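Skeston Community Workshop
Household Handling Project: progress report to Pandevness
Period covered: June to August
Prepared by Lilian Were, project lead

1. Summary

The main event of this period was the demonstration day, held on a Friday in August. It was the second milestone in the grant agreement and it took place on the date we gave you in the spring. We had 19 visitors, including Pauline Dunmore from your office. The kitchen task was shown as planned. The sorting task was shown in a shorter form than we wanted, and the reasons are in section 4. Spending is within the approved budget, with one small overspend on transport.

2. Work leading up to the day

Most of June went into choosing tasks. Our first list was too long and had several items on it that looked good on paper but took too much setting up between runs. Nattawut Sombatkul cut it down to the kitchen task, the sorting task and a drawer task. The drawer task was dropped in July after the runners on our test drawer wore out, and we have moved it to the next period.

Oduor Mrema ran the practice sessions. People operate the hand-held gripper by hand, and the recordings are used later to train the arm at Simiyu. Getting steady, repeatable movements out of a new operator takes longer than we allowed for in the proposal. By the end of July we had 3 operators who could work without Oduor standing next to them. The proposal said five. The other two are still in training and should be signed off early next period.

We also wrote a one-page guide for operators, covering how to hold the tool, how fast to move and when to stop and start over. It has been through several versions. The current one is attached to the copy of this report sent by email.

3. The demonstration

Doors opened at 9:30. Kipchumba Mugo gave a short talk on the project, and then visitors went through in small groups so that everyone could stand close to the table. We had thought about using one big room with a screen, but our spring visitors told us they could not follow the work that way.

The kitchen task is built on ordinary bowls and a working kitchen table, with pots and a kettle left where a household would have them. We chose bowls of different materials on purpose. Steel, glossy plastic and see-through plastic all behave differently for the recording, and the see-through ones are still the hardest for the software to outline.
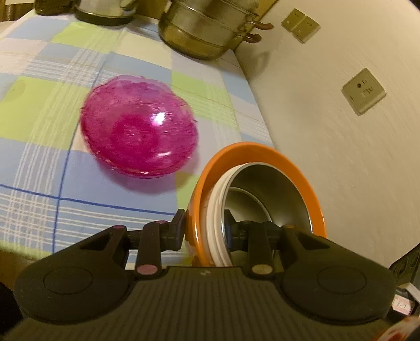 Kitchen task: the gripper at the nested bowls, with the pink bowl to the left.

Each group had time for questions after the runs. Most questions were about speed and about what happens when a dish is dropped. Several people asked whether the tool could be used by someone with weak hands. We do not have a good answer to that yet. Oduor has written it down as something to look at, and Pauline asked us to include it in the plan for the next period, so it appears in section 6.

Visitors were then invited to try the tool themselves. This was not in the original program, but there was spare time in the morning and people clearly wanted it. It was the part of the day mentioned most often on the feedback cards.

4. What went well and what did not

The kitchen task ran without a long stop all morning. We had a second set of bowls ready and did not need it. Room layout was better than in the spring, and the groups moved through on time until just before lunch.

Nested bowls remain the weak point of the kitchen task. An operator has to decide whether to take the inner bowl, the outer bowl or both by the rim, and different operators decide differently, which makes the recordings harder to compare. It gets more difficult once the bowls are off their bases, as with the white bowl tipped up on its side and the orange one nested behind it. The operator guide now has a paragraph on this, and Nattawut will go back through the older recordings and mark which choice was made in each. He expects that to take most of September.
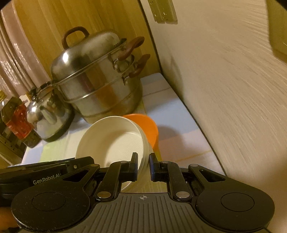 Table space was the other issue raised by the operators. We want the setting to stay close to a real home, so we do not plan to clear everything away, but there is a limit to how much can stand near the working area before people start moving carefully around it and slowing down. The steamer pot and the kettle stand directly behind the bowls, and an operator reaching forward has to keep them in mind. We will try one version of the task with the larger items moved farther back and compare run times.

The sorting task was cut to half its planned length. The van bringing the sorting trays from the Parker site arrived late, and by the time they were unpacked we had only the last two groups left to show. Those groups saw the full task. The earlier groups had it explained by Kipchumba without the trays — not ideal, and a few of the feedback cards say so. For the next event the trays will be brought over the day before.

5. Budget

The demonstration day cost $1699 in total, covering room hire, printing, lunch and transport. Transport was over its line because of the second van trip. Printing was under, and the two nearly cancel out. No change to the overall budget is requested. Staff hours are in line with the plan except for operator training, where Oduor has used more hours than expected. We are covering this from the hours set aside for the drawer task.

6. Next period

Finish training the two remaining operators.
Complete the review of nested bowl recordings.
Rebuild the drawer and restart that task.
Prepare a short note on use of the tool by people with reduced grip strength.
Send the next batch of recordings to Simiyu.

We would like a call with Pauline before the end of September to agree on the date of the third milestone. The room we used in August is booked for much of the fall, so an early decision would help. Feedback cards have been typed up and can be sent on request.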